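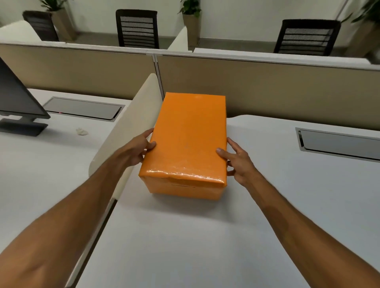 Orange Box Index – README

Hi! If you've opened this folder, you're either looking for a piece of paper or somebody has told you to put one away. Both are welcome. This is the index to the paper files we keep in the orange boxes at Plerkau, plus my notes on how the boxes are made up, filled and labeled, plus a longish list of things I got wrong the first time through. I'm Araba Adjei and I look after it, more or less by accident. I asked where the Mesiro contracts were and have been in charge of paper ever since.

Last updated June 2, 2022.

What's in the folder

index.csv – the big one. One row per document, 1,084 rows at the moment.
boxes.csv – one row per box, 20 rows, with who fills it and where it lives.
people.txt – who to ask about what. Short, and please keep it short.
retired.csv – documents that used to be in a box and aren't anymore (shredded, sent back to Drandbridge, or scanned and let go).
README.txt – you're in it.

There used to be a file called index_NEW_use_this.csv. Please don't bring it back. If you have a copy on your own drive, delete it, because Fuseini merged 362 rows out of that thing by hand and I don't want to ask him twice.

Why orange boxes at all

We had binders before, and I have nothing against binders except that ours were overstuffed and the rings didn't close. Dede Sowah found the long cardboard boxes with lids, and the orange was her pick too. I was doubtful about the color for maybe a day. Now I love it! You can spot one across the office, which you could never say about a gray binder on a gray shelf, and people have stopped using them for cables and snacks (mostly).

They're the ordinary kind: cardboard on the inside, orange and a bit shiny on the outside, with a separate lid that lifts right off and a cutout in the end to get your fingers into. They're longer than they are wide, and papers stand upright in them. I say this because three different people have asked me if they can lay things flat. You can, but then the next person has to lift out everything on top to read one page, and the next person is usually me.

How to open one without making a mess

Put it on a desk first. I know how that sounds, but I've watched people try to do it one-handed against a shelf and the lid always wins. Set the box down with one short end facing you, the end with the cutout if you can, and clear enough room beside it for the lid. Then take the lid by its two long sides and lift. Ours are a snug fit and they come up more easily if you ease the near end a little before the far one – don't yank, the wrapping scuffs along the edges and then it peels. 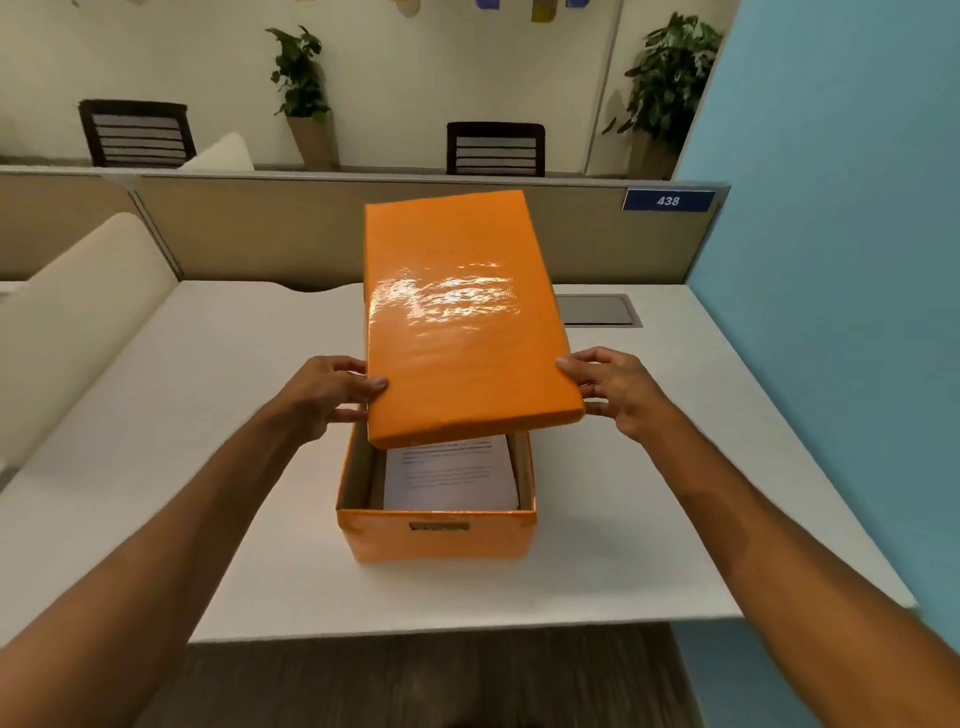 Once the lid is off, put it down top side up, somewhere you won't set a coffee on it. Take out the document you want and leave something in its place so the rest don't slump. I use a folded sheet with my initials and the document ID on it. A sticky note is fine as long as it's stuck to a sheet of paper, since loose ones sink to the bottom and I find them in October.

When you put the papers back, first page toward you, heading at the top. If the stack leans a bit, leave it. If it leans a lot, the box is too empty and wants merging with its neighbor, so tell me or Hamdia and we'll sort it out. Closing is the same thing backwards. Press both long sides down evenly and check that no corner of a page is sticking up between the lid and the wall, which is how we got the crimped edges all through the second Agyeman box.

Columns in index.csv

doc_id – the box code, a hyphen and a running number, like AG2-014. The number doesn't mean anything. It's the order I picked things up in.

box – the box code by itself. Yes, it repeats the first half of doc_id. I wanted to be able to sort on it and I'm not a database person.

title – whatever is printed as the heading on the first page, typed as it stands, odd capitals and all. If there's no heading I made one up and put it in square brackets.

date_on_doc – the date printed on the paper, if any. Left blank when there isn't one. Please don't guess! I'd much sooner have a blank than your best feeling for when it was.

pages – sheets, counted by hand, front only. Double-sided documents get a d after the number.

project – Agyeman, Drandbridge, Mesiro or house. House means our own stuff: leases, fire drill sheets, the instructions for the dishwasher.

out_to – who has it at the moment. Blank means it should be in the box.

notes – anything goes. Some of these are long. Virgilio's are very long, and worth reading if you're working on Mesiro, where he remembers which version of each letter was the one that got sent.

Columns in boxes.csv

box – the code.
filled_by – the person who knows the box best.
lives – the desk or shelf it goes back to. Desk numbers are the ones on the partition plates.
lid_ok – y or n. An n means the lid is torn or split and I've asked for a replacement.
full – empty, some, most, full. I tried percentages and it was silly.

Labels and tape

We don't write on the boxes themselves. Marker doesn't take well on the glossy finish and it rubs off on your hands. The code goes on a small white label, inside the lid, and again on a card at the very front of the stack. I know an outside label would be easier to read. Dede and I have gone back and forth on it and for now she's winning, because the boxes stand out on people's desks and some of the project names shouldn't.

If the orange starts lifting at an edge, use clear tape, one strip, folded over the edge and pressed down with a thumbnail. It'll be a little wrinkly. That's okay. Don't use brown packing tape, and please don't use the masking tape from the kitchen drawer, which leaves a gum that picks up every bit of dust in the building.

Carrying

Hands on both long sides, near the middle, with the lid on. The cutout is handy for pulling a box toward you along a shelf but I wouldn't hang a full one from it. Paper gets heavy in a hurry! My rule for myself is no more than 200 sheets to a box, and you'll see a couple in the index that go over. I inherited those.

What's not here

No personnel papers. Those are Hamdia Tefera's and they're locked up, and she would like you to stop asking me about them.

No drawings bigger than letter size. They don't fit, and folding them is a crime.

Nothing from the Drandbridge dispute after the first round of letters. The later ones came to us as scans, so there's no paper to index. The scans have their own folder and their own README, which Fuseini Amissah wrote and which is a lot tidier than mine.

Known problems

The MS3 box skips from 040 to 052. Nothing is missing, I just turned two pages of my notebook at once and had already written the cards by the time I saw it.

Some titles in AG1 are cut short. I was typing them into a form with a length limit, back when I thought a form was a good idea. I'm fixing them whenever I have a box open anyway.

The pages column is unreliable for anything stapled before we had the index. I counted with the staple in, so give or take a sheet.

Two people have used out_to for the name of a room. It's for a person. A room can't bring it back.

Three rows in house have the same title, "Notice." They really are three different notices.

Making changes

Edit index.csv directly if you're moving one or two papers, and put your initials at the end of the notes cell. If you're adding a whole box, talk to me first so we don't both use the same code (we've done it, it was a long afternoon). New empties are on the bottom shelf by the printer, lids on. Take the front one, fill in a card, add a line to boxes.csv, and send me a message with the code so I can print the label for the lid.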